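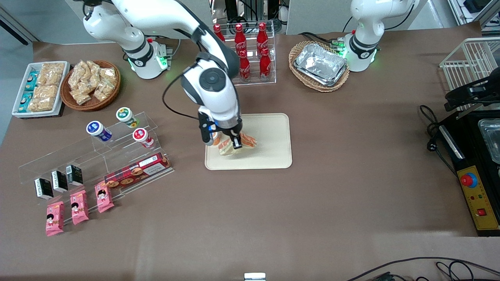

Sunwood Snack Counter Set

Home / Counter Displays / Sets

$163.00 per set
In stock

If you have ever tried to run a snack table out of cardboard boxes, you already know how it goes. The chips slide behind the sodas, people have to ask what you've got, and by the middle of the day the whole table looks like the inside of somebody's trunk. The Sunwood Snack Counter Set is our answer to that, and it has been a favorite in our little shop for a good while now. It gives every kind of snack its own spot, it sets up on an ordinary table, and when the day is over it all comes apart and goes back in one box.

We put the set together piece by piece with Hviid, who make the clear stands for us, and we fussed over it quite a bit (ask anyone in the stockroom!). The idea was to have some height at the back, some open baskets for the things people like to grab, and one good flat tray in the middle where the food gets handed over.

What comes in the box

Clear acrylic tiered display, large. Jars on the upper steps, smaller packages lower down. It measures 23 inches across the front and holds up to 25 pounds when the weight is spread over the steps.

Clear acrylic bottle rack. A stepped rack for soda bottles, so the back row stands higher than the front and the labels in both rows can be read from where your customers are standing.

Oval wicker basket, light brown. Good for foil food trays, napkins, or anything you want close at hand while you serve.

Round wicker basket, dark brown. We like it heaped with small bags of chips or puffs - it looks generous even when it's only half full.

White rectangular tray. For bars and wrapped packets. Line the small packets along one side and let the bars take up the rest.

Cream serving tray. Rounded corners and a slightly raised rim. Keep it clear and in the middle of the table.

Food, drinks, jars and the foil trays are not included.

Setting up next to a warmer

A lot of you sell something hot along with the bottles and bags, and we get more mail on this than on everything else put together. Put the warmer down first, before a single basket comes out, and turn it so the switch and the stop button face the person working the table. Then look at where the cord wants to go. A cord left in a loop on the tabletop takes up more space than you'd think, and it has a way of ending up under a basket. We run ours off the back edge and tape it to the table leg.

Leave a hand's width between the warmer and any acrylic piece. Acrylic doesn't care for steady heat, and a stand that has been warmed too long can lose its nice square corners. The wicker should be kept away from it as well. If you use a wire rack for rolls or buns, it can stand on the warmer side of the table with no trouble at all.
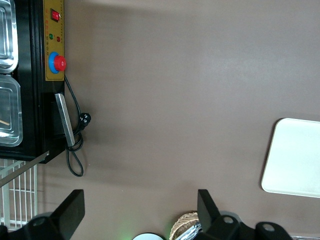 Rosalind Escobedo writes that she keeps her warmer on the left and the serving tray straight in front of her, and that she would like the box to come with a second cream tray, because hers is always being washed when she needs it. We hear you, Rosalind! Extra trays are now sold singly, and you'll find them under Spare Parts.

Her layout is close to the one we use ourselves. Tall display to the left, bottles at the back, baskets wherever your arm falls naturally, and the serving tray in the middle with a bit of bare table in front of it.

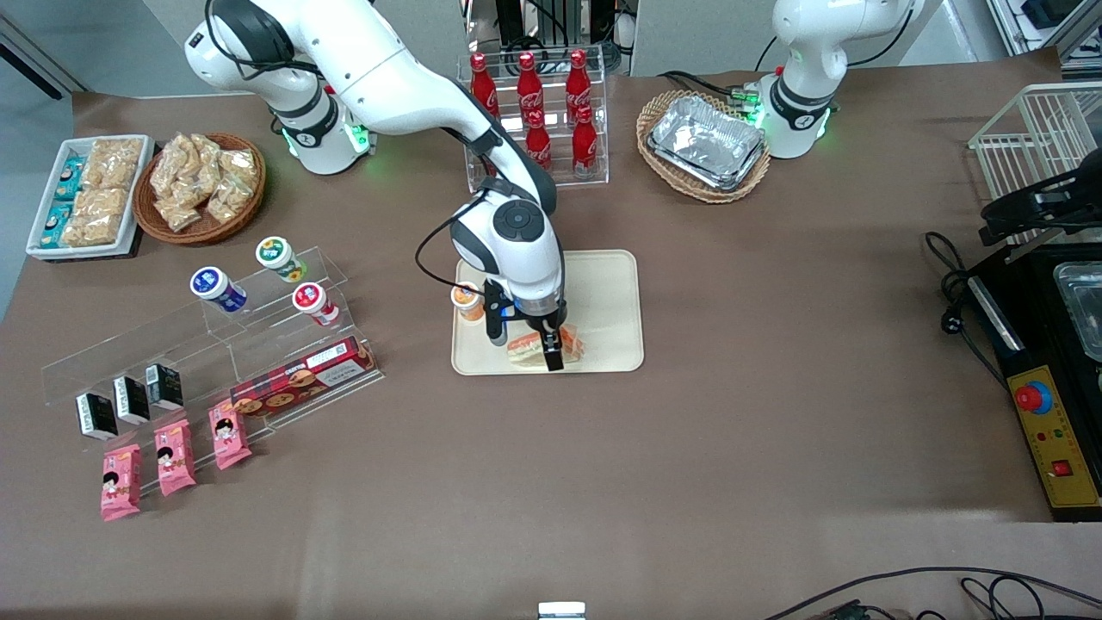
Serving tray, bottle rack and baskets on a brown cloth.

Cleaning and care

Wash the acrylic with warm water, a drop of dish soap and a soft cloth. Please stay away from window cleaner and paper towels, which will leave it cloudy over time. The baskets only need a shake and a wipe with a damp cloth. The two trays can be washed by hand along with your other dishes.

Colors and matching pieces

The wicker varies a little from batch to batch, so if you are adding to a set you already own, put a note in the order box and Oluf Kárason in our packing room will try to find you a close match. The Pridia jar labels and the Ketix price clips both fit the large display.

Shipping and returns

Orders go out within 3 working days. Send back any unused piece for a refund, and if something arrives cracked, just email us a picture and we'll mail a new one.

Page updated April 2024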